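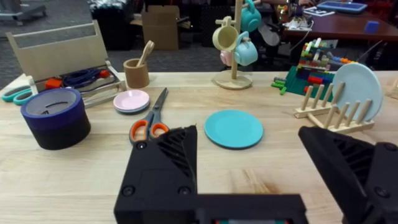

Scissors and plates can share a table as long as each has a fixed place to go back to, Sibel Yurt told participants at the opening of the Aksoy Household Skills Room's new term. The remark set the terms for most of what followed, as the room introduced a revised procedure for setting out and clearing its worktable.

The procedure was adopted on 2021-08-18 and applies to all sessions held in the room, including the afternoon sessions for families. It covers tableware, cutting tools, tape, cables and small play items, all of which are used at the same wooden table in the course of an ordinary day. Under the previous arrangement, each group cleared the table in its own way, and instructors reported that the first part of many sessions was spent looking for items put away by the group before.

Aksoy recorded 593 individual attendances in the last term. The room measures 861 square feet and has one main worktable, a sink and a wall of closed shelving. A proposal to buy a second table was considered in the spring and set aside because it would have narrowed the passage to the sink.

Under the new procedure, plates are handled first. They are brought to the table in a small stack, laid flat while in use, and placed upright in the wooden dish rack when the activity is over. Participants are asked to put one plate between each pair of pegs and to leave the rack where it stands until the plates have been put away. Cups and wooden utensils follow, and tools are returned last.
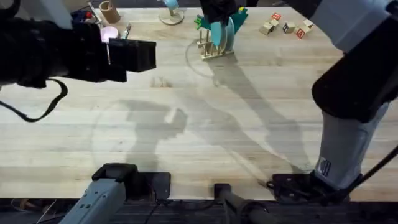
Must plates be dried before they go into the rack? A plate that has been washed should be wiped once with a clean cloth and may then finish drying upright in the rack.

The same rule applies to plates that have been used only for sorting or color exercises and have not held food. Instructors had asked for a separate rule for such plates, but it was decided that a single rule would be easier for new participants to remember.

The alphabet blocks and other small toys used in the family sessions remain at the far side of the table, to the right of the rack. They are gathered after the plates have been dealt with, so that children may continue to use them while adults begin to clear. Foam pieces are kept with the toys and are not to be stored in the rack or among the plates.

Hendrik Nijs, who drafted the procedure, said the order of work had been tested with three groups before it was adopted. The groups were free to suggest changes, and two of their suggestions were accepted. The first was that tape rolls be stacked by width, with the thicker roll at the bottom. The second was that scissors be laid down with the blades pointing away from the person seated at the front of the table.

A third suggestion, that plates be sorted by color before racking, was not accepted for general use. It remains open to instructors who wish to include it as an exercise.
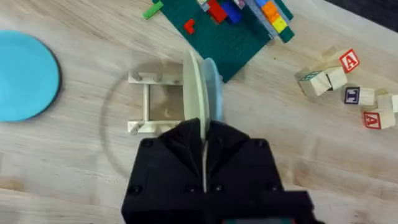

Participants who are comfortable handling more than one plate may move two together, provided that both are held on edge and that the rack is close at hand. Those who prefer to carry plates singly should do so. No time limit applies to clearing, and the session calendar has been adjusted to leave 10 minutes between groups.

Cables are to be coiled and placed in the open tray of the wooden caddy. Loose cables were the most frequent complaint in the notes left by instructors last term, ahead of missing scissors and tape left with no free end. Serpil Sarıgül has asked that any cable too long to fit in the tray be handed to the instructor on duty.

A printed sheet setting out the order of work will be available in the room. Fako, the print shop on the ground floor, has produced 800 copies, of which 100 are in large type. Participants may take a sheet home. The text is also to be read aloud at the first session of each new group.

The cost of the sheets and of replacement cloths was met from the room's regular supplies budget, and session fees are unchanged. Existing plates, racks and tools will stay in use. 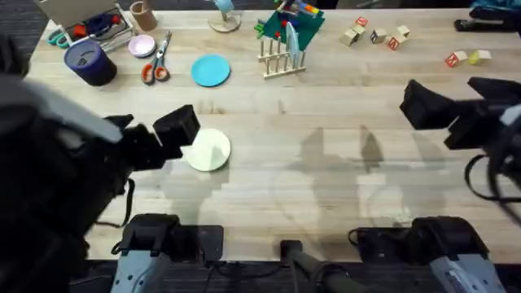
The worktable at Aksoy, with a plate in the dish rack.

The procedure will be reviewed in September, when instructors are to submit written notes on how it has worked in their groups. Sinan Toprak will collect the notes and prepare a short report. Points already listed for the review include the position of the utensil cup, which left-handed participants have asked to have moved, and whether scissors with handles of different colors should be assigned to different tasks.

Enrollment for the coming term is open at the Aksoy front desk. Participants already registered do not need to enroll again, but should confirm their preferred session with the desk before their first visit.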